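Dishes, Round 2

Hello again from the kitchen end of the Allberg workshop! Last issue I promised you news on the two-arm build, so I've spent my evenings at the sink with it (my own dishes at home can wait). The white bowl on the green plate is still my favorite test, mostly for the rim. 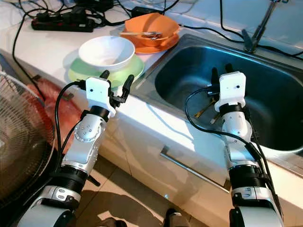

I've been rewriting the part of Pop, our little control program, that decides which arm goes first when both want the same bit of counter. It's 200 lines now, up from 77, and I'd love for someone to talk me out of half of them.

The other job is cables — I want shorter runs and proper clips along both arms before we add anything else. 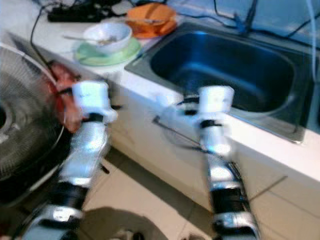 I've also slowed the top speed down for now, and I'm much happier standing next to it. If you have spare cable clips, drop them in the bin by the lathe. I could use 100!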